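Changes to the allotment water supply at Skerkent

2020-05-22

The mains supply to the Skerkent plots will be metered from the start of next month. Until now we have paid a flat yearly charge, worked out years ago when the site was half the size it is today. The landlord has ended that arrangement and we will be billed for what we use.

The first reading was taken in February, when the meter was fitted by the lower gate, and the second last week. Between the two we used 631 cubic metres. A good part of that was lost through the split pipe behind the Tambunan Lane hedge, now mended, but it was also a very dry spring and most of the taps were in use from early April.

What it means for rents

Plot rents stay as they are until the autumn renewals. After that there will be a water charge on top, shared by plot size. Half plots pay half. The bill for the old flat charge last year was £2364 and we expect the metered bill to be lower, provided the pipework holds and people go easy on the hoses. If it comes in lower, the difference goes back into the site fund.

Hosepipes

Hoses may still be used, but only held in the hand and only before ten in the morning or after six in the evening. Sprinklers are not allowed at any time. Please do not leave a hose running into a water butt while you do something else. The pressure at the top end drops to a trickle whenever two or more taps are fully open lower down, and the plots above the orchard have put up with this for long enough.
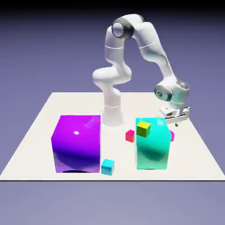

Water butts are the cheapest way to cut what we draw from the mains. We have ordered a batch from Flirkance, 195 litres each, with lids and taps, and there should be enough for one per plot holder who asks. They need a firm stand. Two paving slabs on packed earth will do, or a low platform with a flat, square top, as long as it is level and wide enough that the butt does not overhang. A full butt weighs about as much as two grown men, so old pallets and loose bricks are not good enough. Leave room under the tap for a can – it is surprising how often this is forgotten.

Guttering for sheds can be bought from Tidavitz at the trade price if you give the site name at the counter. A six-foot shed roof fills a butt sooner than you would expect in a wet week. Keep the lid on, both for safety and to stop mosquitoes, and empty and rinse the butt once a year in late winter.

The dipping tanks by the middle path will stay in place. They are topped up from the mains, so they count towards the bill as well. Please do not wash tools, pots or boots in them.

If you find a dripping tap, tie a bit of rag to it and leave a note in the box on the shed door with the tap number. The stopcock for the lower row is under the green cover beside the compost bays, and the one for the upper row is inside the gate on the left.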